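Posted in: Workshop Notes, Money Stuff

We finally sat down in July to do the budget for the second laundry robot, and I want to write it down while I still remember who argued for what. The first number on the whiteboard was 4,000, our whole pot for everything that isn't the robot itself – racks, hangers, mats, spare cables, the lot. Felt like plenty! 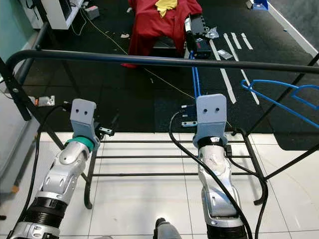 Then Érica Bittencourt opened her spreadsheet. Spare finger sets from Jitora are $436 a pair, and she wants two pairs on the shelf before we start long runs. I wanted one. (She won, she usually does.)

So the list as it stands:

1. Finger sets, two pairs, $872. Ordered.

2. Cable sleeves and clips from Bukov, $214. I'd been putting this off, but loose loops near a clothes rack make me nervous. 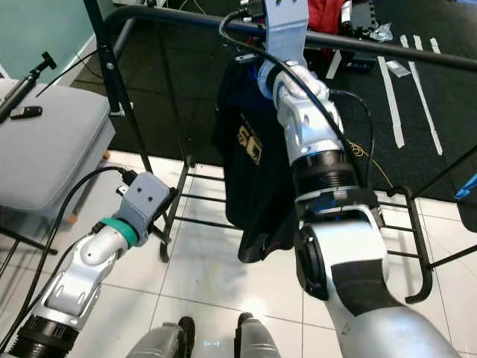

3. A better stand for the side camera, $343. Jailson Teixeira thinks we can get by with a clamp and a heavier base, so this one's in pencil.

4. Clothes. Cheap, but we keep forgetting them! Mostly T-shirts, in more fabrics and sizes than we have now.

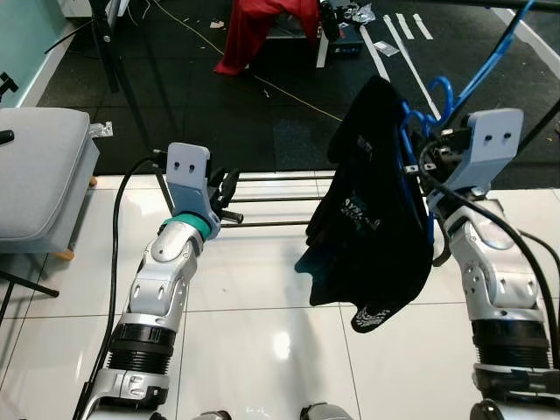 I did ask Hubert Thaler whether we should lease the second unit, and he sent me a long email that boiled down to "depends how long you keep it." We're keeping it, so we buy.

Racks and hangers are where I'd happily spend more. One black rack and a couple of blue plastic hangers get you started, but I'd like wood and wire hangers in the mix too, and a taller rack – Ernness has one I keep going back to look at. Chae-won Yook is measuring the floor tomorrow morning to see if it fits. 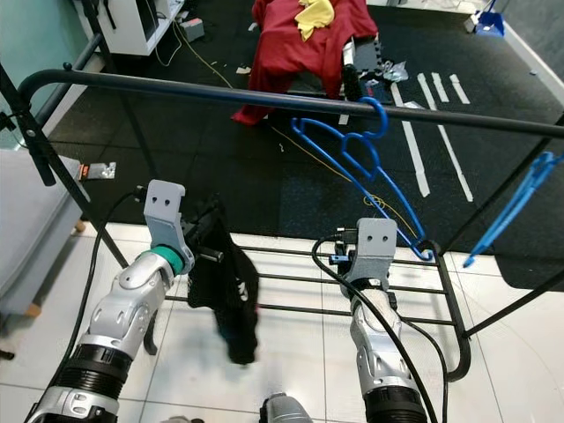 Flooring is the other line I keep moving up and down. Tile is easy to sweep and the rubber mat is nicer to stand on, and right now we have both, with the rack over the white tile and strips of tape on the mat behind it. Arlindo Camargo wants mat all the way across. I'm waiting on his quote before I pick a side.

We use cookies to remember your preferences and count visits. Accept | Manage settings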